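Workshop Tips: Good Practice for a Small Gripper Arm
Updated Dec 31, 2024 by Libor Beneš

Small arms with a two-finger gripper have become common enough on benches and kitchen worktops that we get letters about them every week. Most of the letters ask the same few things. The rules below are the ones we use at Hrnčiar, and they apply equally to a real arm and to one you are trying out on screen.

Start with the fingers open and empty

Before any job, bring the gripper to rest with nothing between the fingers and look at it. Check that the fingers match in shape and that the gap is clear all the way down to the body. A crumb of glue or a splinter at the base of a finger will throw the grip out at the tips. Do the same check on screen before you run a new routine, as a badly set-up finger can show there too.
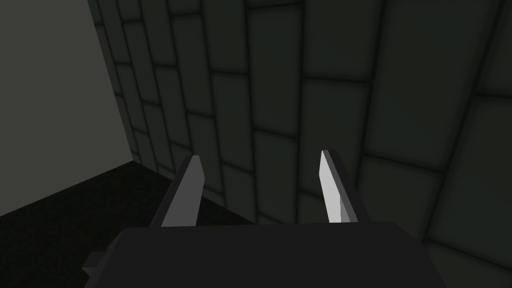

Render: Cunine workshop pages / L. Beneš

Write down where this rest position is. Ours is pencilled on a card beside the switch, together with the date the fingers were last changed. If the arm comes back to a different spot after a job, stop and find out why before carrying on.

Keep walls and corners in mind. An arm that works well in the middle of a bench can catch its knuckles when it turns near a tiled wall. Mark the limit of its reach with tape and keep mugs, phones and elbows outside the line. We leave 395 mm between the tape and the nearest wall, which suits our arm. Measure for yours.

Picking things up

Grip round things below the rim if you can reach, and close the fingers slowly. Faceted or ridged items will sit better if a flat side faces each finger, so turn them by hand first if the routine allows it.

Pull crowded items apart before you start. When a loaf or a block of wood stands just behind the thing you want, the fingers need a clear way in and a clear way out. Lift straight up before moving sideways.

Cords are a nuisance. Run them behind the work or tape them flat – never across the path of the arm.

If you are working with food, use a separate set of fingers for it and wash them by hand. Do not move from sanding blocks to bread with the same pair, even after a wipe. 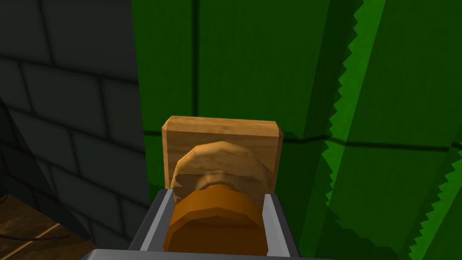 Stopping and starting

The stop button goes where your free hand rests. Try it at the start of the day with the arm moving slowly and nothing in the grip. If you have to lean over the arm to press the button, move the button.

Tell other people in the room before you start. A short spoken "arm moving" is enough. Children and pets stay out until the power is off at the wall.

Never reach between the fingers while the power is on. This includes the times when the arm has paused and seems to have finished. A paused arm may be waiting for its next step.

Speed is the setting people get wrong. Begin a new routine at 18 per cent of full speed and raise it only when it has run 8 times without a fault. The Tuvon controller we use lets you lock the upper limit with a code, and we suggest you do so if more than one person uses the bench.

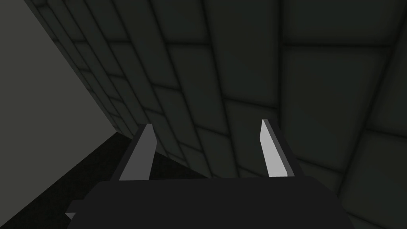

Should the gripper be left open or closed when I switch off?

Open, with nothing in it. A closed gripper keeps a load on the pads and can hide a part you forgot to take out. Leave the fingers clear of the wall and the worktop as well.

Keeping a log

Any notebook will do. Put down the date, the job, the speed and anything odd, such as a click or a slow close. Our own log for the Claltine arm stood at 1,647 entries in March, and the dull ones have been as useful as the others. When the left finger began to lag, we could look back and see which job it started with.

Change the pads in pairs. One new pad and one worn one will pull the work to one side. After a change, run the arm empty before you trust it with anything that can break. 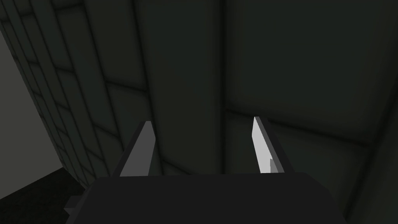 Fingers apart, nothing in the grip.

Clean down last of all. Power off at the wall, dry brush first, then a damp cloth on the fingers and the top of the body. Keep water away from the joints and do not use spray cleaner near the cable. Hang the cloth up and sign the log.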